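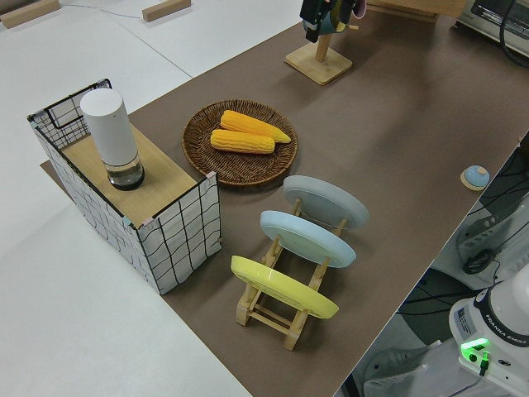 Stitano Tabletop Kit: Kitchen Set, review copy

Readme for the recordings and notes that go with our review of the kitchen set. Last edited 2023-10-08.

What the kit is

Stitano sells the kitchen set as a boxed service: props, a layout sheet and a recording script called Ban. You supply the arm and the table. We ran it on a Franka Emika arm in the Geltevport workshop.

What is in the folder

episodes/ — 439 recorded episodes, one subfolder each
layouts/ — 4 starting layouts as text files
notes/ — operator notes, one line per episode
zadora.cfg — settings for Zadora, the playback tool

Each episode runs for 60 seconds at most. The script stops the recording at that point, even if the arm is still moving. Check the notes before you count one of these as a failure.

Tasks

The tasks use ordinary kitchen things: corn cobs in a woven tray, plates in a wooden rack, mugs on a stand, a cabinet drawer with a bar handle. The layout sheet says where each item starts. Small shifts are allowed and are not logged.
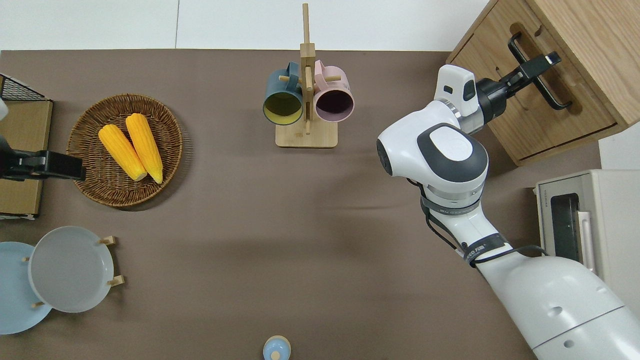
Gripper at the cabinet drawer handle, mugs on the stand.

What we thought of it

Setup was easy to follow. The drawer handle gives two fingers enough to hold, and we had few slips there. The plates took more practice — the rack pegs leave little room for a gripper coming in at an angle.

The layout sheet is the weak part. It gives positions from the table edge but never says which edge. We settled on the one nearest the robot base and wrote that into all the layout files.

Known problems

Ban drops the last frame of some episodes. Zadora skips the gap without a warning.
Episode 5 has no operator note.
Cable positions around the arm were not kept the same between sessions.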